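Behind the Stands: My Visit to the Ovness Ground Open Day
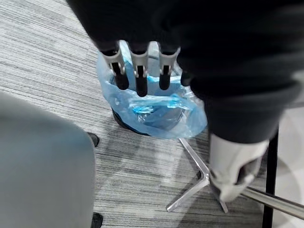 I've been going to watch Tasano play for longer than I'd like to admit, and in all that time I had never been further inside the ground than the snack counter under the east stand. So when the club put up a notice in February saying they were doing an open day, tickets limited, I had my name down before I'd finished reading it. We met at the players' entrance at nine in the morning, got a paper wristband and a cup of very strong coffee, and were told to throw our cups away before going in because drinks aren't allowed near the pitch. There was a little wastebasket lined with a light blue bag, which made me laugh, as light blue is what Ikeck play in and you would never catch a Tasano fan buying anything in that color. Anyway, in we went!

They let in 124 people for the day, split into groups, and mine was the first one out. I was glad of that, as you get the place quiet. An empty stadium in the morning is a strange thing. I could hear the flags rope tapping on its pole on the far side, and one of the groundstaff whistling, and that was it.

First stop was the home dressing room. It's smaller than it looks on the club's videos (everybody in the group said so, one after another, as they came through the door). There's a bench along three walls, hooks above it, and shirts hung up in number order for us to look at. The away one is across the corridor and I had heard all the old stories about how it's painted a miserable color and the heating never works. The paint is cream. The heating was on. I was a bit let down! The guide said the league has rules now on what you have to give the visiting team, right down to the number of showers, and the club got a telling-off a few seasons back for having one short.

Between the two dressing rooms is the treatment room, and this was where I learned the most. The physio on duty gave us ten minutes on hamstrings and I could have listened to an hour of it. I'd always assumed that when the manager says a player is "a couple of weeks away" he's just fobbing off the press. What she told us is that they have a set of stages, and the player has to get through each one before moving to the next: jogging, straight-line running, turning, sprinting, then training with the group but without contact, then everything. You can be flying through the first four and get stuck for ten days on the fifth. So "a couple of weeks" is a fair guess on the day it's said and may be completely wrong by the end of the week. She wouldn't tell us a thing about the left back, and believe me, we tried. A man in my group asked her three different ways and she just kept smiling at him.

From there we went down the tunnel. It slopes, which you don't notice from the stands. It's also really narrow, and two lines of grown men in studs have to stand in it side by side for a minute or two before they're called out. They played the walk-out music for us over the speakers. I know it was only a recording and an empty ground, but I got goosebumps, and I saw a grown man next to me wipe his eye.

We weren't allowed on the grass. We could stand on the green matting around the edge and that was as close as it got, with a guy in a club jacket keeping an eye on everyone's toes. The head of the groundstaff came over and talked to us about the winter they'd had. The corner by the away end gets no direct sun from the fall until early spring, and they've had lamps on it, big frames on wheels that get rolled over the bad patches after each game. The surface was relaid last summer, sand and fiber mix, and he reckons it will last if they can keep the number of matches down. He was pretty frank that he'd like the reserves to play somewhere else. He mows in two directions, takes the length down a touch before home games, and waters it right up to kickoff if the manager asks him to. The manager always asks him to.

A kid in our group wanted to know if they ever leave the grass long to slow down a fast team. He said no, then winked. Make of that what you like. I seem to remember Ikeck complaining about exactly this after the cup game!

After that there was a break, with sandwiches, up in the Ghasemi Lounge. Matchday price for a seat in there is $300, and that gets you a three-course meal, a padded chair outside and a visit from a former player who comes around the tables. I had a good look at the view, which is right on the halfway line and higher up than I'd thought. Lovely. I still wouldn't swap it for my seat. There's a glass door between you and the noise, and when the goal goes in I want to be getting elbowed in the ear by a stranger. The sandwiches were good though, and there was a tray of little lemon cakes that I visited more than once.

The press room was next and it was probably the kids' favorite part. They got to sit behind the desk with the sponsor boards behind them and take questions from their parents. One girl, maybe eight years old, was asked about her team's defending and said "we go again" with a totally straight face. Somebody sign her up. We were told how the weekly press call runs: team news comes first, then everyone has to wait their turn, and some of the answers are held back for the morning papers. I hadn't known that. It explains why I read half of what the manager said one evening and the other half at breakfast.

Then a short walk (well, a short walk up a lot of stairs) to the analysts' office. It's a plain room with a long desk and too many screens. They film every training session from a tower at the side of the practice field, and cut it up the same afternoon so that each player gets his own clips on his phone before dinner. They showed us one from an old game: 173 passes by Tasano in the first half, with lines drawn all over the field to show where they went. Most of them went sideways. There was some laughing at that, and the analyst took it well. He then put up the second half of the same game, when they'd moved one midfielder ten yards up the field, and the lines went all over the place. We won that one late on. I was there and I remember it as all heart and shouting, and there was one guy being moved ten yards. I've thought about that a lot since.

I asked if the players watch their clips. He said the young ones do and the older ones say they do.

The last part was the shop, of course, with ten percent off for anyone with a wristband. I held out for about four minutes and bought a scarf. The line was long, and they'd only opened one register, so if anyone at the club is reading, please have two going next time. My other grumble is that there was almost no time in the trophy room. We were taken through it in a crowd on the way out, and there are things in there I'd have liked to stand in front of, like the match ball from the promotion game and the old wooden rattle that used to get carried out before kickoff. I got one blurry photo of the rattle and the back of someone's head.

A few practical bits if you're thinking about the next one. It was $15 for adults and kids got in free. Wear proper shoes, as there are stairs everywhere and the elevator is kept for people who need it. Parking was open in the lot behind the west stand, with room for up to 300 cars, and it was nowhere near full when I got there. The whole thing took a bit under three hours. Take a coat even if it's sunny, as the tunnel and the matting by the pitch are freezing! And go in the first group if you can get it. By the time we came out, the later ones were backed up along the corridor and you could hear their guide having to shout.

They're saying there may be another open day before the season's over, and possibly one at the practice field during the summer, with a session to watch. I've already asked to be put on the email list. On the way back to the car I passed the little window where they sell programs and picked up two I was missing from the fall, so that's the set complete apart from the postponed Ikeck game, and if anyone has a spare of that one I'll happily swap it for a doubles pile that is taking over my hall closet.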